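Galería: papeleras y embalajes en la oficina de Niltance

Inicio > Galerías > Orden y limpieza

Desde que nos mudamos a la segunda planta del edificio Cudine, el suelo de la oficina se llena de envoltorios cada vez que llega un pedido. Casi todo es plástico fino: fundas transparentes, bolsas impresas, burbuja. Pesa poco y ocupa mucho, y las papeleras de mesa que heredamos del local anterior se quedaban pequeñas antes de la hora de comer.

En octubre decidimos abrir los paquetes sentados en el suelo, con una papelera al lado, y dejar las mesas para trabajar. Esta página reúne un par de fotos de la papelera en uso y unas notas sobre cómo nos organizamos. Las galerías de la mudanza y del almacén siguen en el menú de la izquierda.

La papelera es un modelo de plástico azul celeste, redondo, con las paredes perforadas. En el fondo, envoltorios y papel arrugado. Los agujeros ovalados son más grandes cerca del borde y se hacen menores hacia la base. 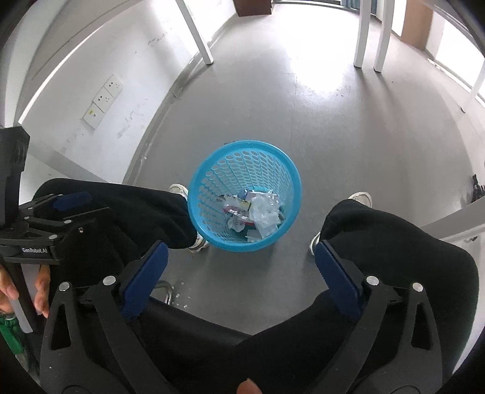

Maite escribió en los comentarios que en su trabajo dejaron las papeleras perforadas porque los recortes pequeños acababan en el suelo, y que desde entonces usan cubos de pared lisa. Pregunta también si ponemos bolsa dentro.

Por ahora no ponemos bolsa. La papelera se vacía entera en el contenedor amarillo del pasillo, y el papel se separa a mano en ese momento. Lo de los recortes pequeños es cierto: las tiras adhesivas y las esquinas de etiqueta se cuelan por los agujeros si no hay nada más grande debajo. Quien abre los paquetes barre su zona al terminar.

Algunas notas sobre el material:

Las papeleras se compraron en Laitinen, en el mismo pedido que las estanterías. El total de la factura fue de 2.859 euros, con el transporte incluido.

El plástico de burbuja en buen estado se guarda doblado en la estantería baja y se reutiliza en los envíos. El que tiene las burbujas aplastadas va a la papelera.

Las bolsas grandes conviene doblarlas o hacerles un nudo. Metidas sin más, se abren otra vez y se salen por el borde aunque quede sitio debajo.

El cartón no entra en la papelera. Se pliega y se deja junto a la puerta. Lotent lo recoge los martes a partir de las 9; hay que tenerlo atado.

Durante octubre abrimos 62 paquetes. De ellos, 59 traían algún tipo de bolsa interior de plástico, además del envoltorio de fuera.

La segunda foto muestra la papelera con más carga, sobre el suelo gris claro de la oficina.
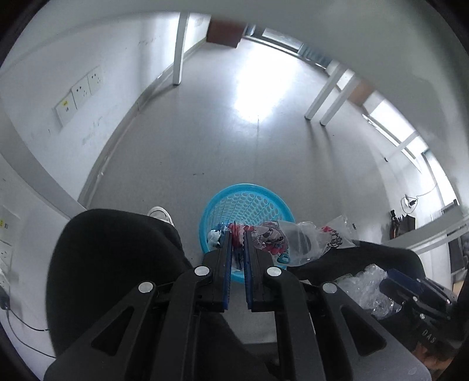

Bolsas de plástico en la papelera, una de ellas con dibujos en rojo y negro. La transparente grande asoma por el borde.

La próxima galería estará dedicada a las estanterías y a las cajas de material pequeño. Los comentarios de esta página siguen abiertos.

Volver a Galerías | Anterior: El almacén | Siguiente: Estanterías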